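Salbridge talk – notes to self

Slow down at the start. You always rush the first bit and then have ten minutes left over with nothing to say.

Hello everyone, thank you for coming out, and thank you to Siriporn Luangrath for asking me (and for the lift from the station!). I'm going to talk about keeping the liquids you use at home – oils, stains, syrups, homemade cleaning stuff, whatever you've got – in containers that suit them. I know, I know. But I've been boring my family with this for years and it's lovely to have a fresh audience.

Hands up who has a bottle at home and can't say what's in it. Wait for hands. Put own hand up as well.

How I got into it. When we moved out of the house at Drurkmont I had to clear the cupboard under the stairs, and I found 236 bottles, jars and tubs. I did count them, I had a clipboard. I knew what 40 of them were for certain. The rest had no label, or a label that had slid off, or a label that said "the good one" in my own handwriting. Pause here, people usually laugh at that.

Leonor Matos was helping me that weekend and she got fed up with me sniffing things. Do not sniff things, by the way. Say this twice. She made me put every one of them out on a bare table, well apart, and look at them properly before touching anything else. I thought it was a waste of an afternoon and I've done it that way ever since.

So, looking. You can learn a fair bit before a lid comes off. Is there a skin on the top, is there sludge on the bottom, has the level dropped since you last saw it? Pull it away from the wall and get the light behind it. Then pick it up and tilt it gently, lid on.

[Slide up now. Give them a moment with it before carrying on.]
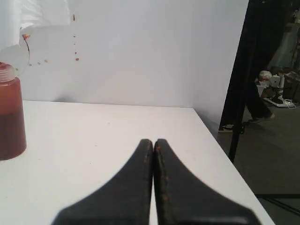 Tinted plastic is what I get asked about more than anything. People like it because it looks smart on a shelf and it cuts down the light, and both are fair points. My grumble is that you can fool yourself over the colour of whatever's inside. Take the one on the left there, reddish-brown container with liquid of a darker red-brown in the lower part. You can see the level nicely, there's a proper deep band and then it goes paler above, so for checking how much you've got left it does the job. But how much of that colour is the liquid and how much is the plastic? I couldn't tell you from here and neither could you. If it went a shade darker over the winter, would you notice? What I do is put a spoonful in a white saucer when I first fill the container, take a snap on my phone in daylight, and compare in the spring. Takes no time at all.

Caps next. Go round the room with the two caps from my bag (blue carrier, NOT the one with the sandwiches). I like a ribbed screw cap because my hands are bad in the cold and I need something to grip. Wipe the thread before you close it. If you skip that with anything sugary you'll be running it under the hot tap in a month, swearing.

Never store anything for cleaning in something that used to hold a drink. I don't care how well you rinsed it. Be firm here, somebody at Moreira argued with me about squash bottles for ages and I let it go on too long.

Labels. I use Skinden tape, the wide one, and a pencil. Pencil doesn't run when it gets splashed. Three things go on mine:

what it is
the month I filled it
where the rest of it is

That last one gets funny looks, but I decant from big tins into 200 ml bottles and I used to lose the tins. Stick it on the body, never on the cap, caps wander.

If they're still awake, do the walnut ink story. If not, skip to getting rid of things: check with your council what they'll take, keep it in its own container, don't mix leftovers together to save space and don't tip them down the sink. Someone will ask about old paint. Same answer, ask the council.

Questions. Siriporn says we have to be out by half past eight and the chairs need stacking. Leave the tape on the front table so people can try it, and get the caps back before anyone goes home with them – I lost one in December and it was the good one.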